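My name is Corey Brunton and I spent the spring term on the project we ended up calling Lepik, together with Mwangi Mosoti and Hugo Lefèvre. Our supervisor was Alois Steiner. I had written plenty of Python before this but never anything that had to move an arm, so I was very excited to get started, and a little scared too!

What we wanted to build

Lepik is a small planning layer for a simulated robot with two arms. You give it a short instruction, it picks which arm to use, and it sends a list of poses down to the controller. The controller itself was already there (it is called Gakano, and students before us wrote most of it). Our part was everything between the instruction and the first pose. We worked only in simulation, in furnished rooms with a lot of clutter in them, because a planner that only works over a bare table would not have taught us very much.

Mwangi took the motion planner, Hugo took the perception code, and I did the glue and the logging. The glue sounds like the boring part but I loved it. Every bug in the whole system came through my files sooner or later.

The wrist view

Our first version used only the overhead view. It was fine for choosing an arm and bad at the last few inches, so in March Hugo added the wrist view as a second input. With the gripper open you get the two fingers in every single image, and his first segmentation model kept labeling them as objects to pick up. We fixed it with a mask computed from the joint angles and the finger opening. Wall tiles gave us trouble as well. The grout lines are strong edges, and the feature matcher happily matched one tile to its neighbor and decided the arm had jumped sideways. Hugo now throws away matches on any surface with a repeating pattern.
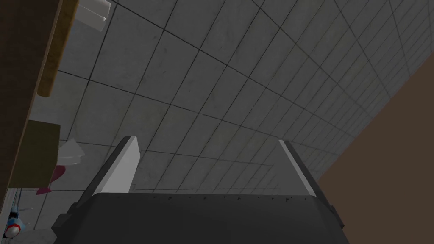 Planning with two arms

Mwangi's planner started out treating each arm alone, and the arms crossed constantly. Now both go into one search, with a padded shape around each forearm and a fixed one around the torso. Before any reach, the planner brings both grippers up to a ready pose at about the same height and checks the way to the target from there. The nightstand task was our favorite test. There is a glass on top and a tray with small things on it, the bed is close on the left and the marble wall is close on the right, so an elbow that swings wide is in trouble on either side.

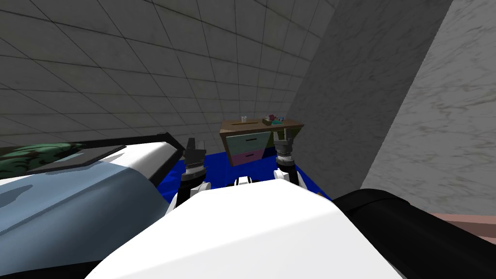
Figure 2. Both grippers raised, with the nightstand straight ahead.

Results

We ran 832 trials in total, using 30 room layouts. The joint search was slower than the old one, but the arm crossings almost went away, and the failures we still had were mostly bad depth on clear objects like the glass. I did not get a good fix for that in time. Cirilo Chávez has offered to try one next term and my logs are all there for him, in the folder named grosgate.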